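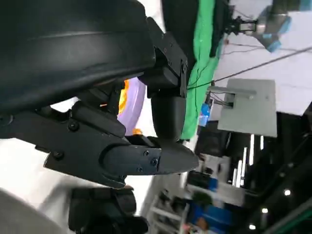
By Ralby product team
Last updated: August 7, 2021
14 shares | 2 comments

Ralby hand-guiding and remote teaching kit for two-arm stations

The Ralby kit lets an operator show a pair of arms a job without writing a program. You can move the arms by hand, or drive them from a separate pair of control handles. Both methods save to the same file format, and you can switch between them part way through a job.

To teach by hand, hold the arm above the gripper and press the release button. The joints go slack but carry their own weight, so the arm stays put when you let go. Grippers are opened and closed with a foot pedal -- two pedals are supplied, one for each side.

Remote teaching suits work where hands would get in the way of the cameras. The handles connect by cable and the arms follow at 30 updates a second. Travel can be scaled down for fine work.

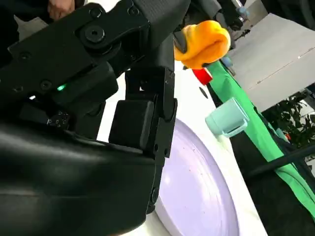

Most customers record a task between 30 and 300 times before training on it, and the Ralby software keeps every take with its camera views and joint positions. Poor takes can be marked and left out later. It helps to vary the layout between takes. On a table with a lavender plate, a small mint-green cup and a length of green cloth, for instance, shift the plate and turn the cup handle a different way before starting again. Soft items are worth practising by remote first, as the grip force is set by how far the handle is squeezed.

The kit fits Motero and Granside arms with the standard wrist plate. Storage is 32 hours of recording, roughly, at the default camera setting. Older Janjua controllers need the January firmware.

Related items
Ralby spare foot pedal
Ralby wrist camera bracket
Granside finger pads, soft
Motero bench clamp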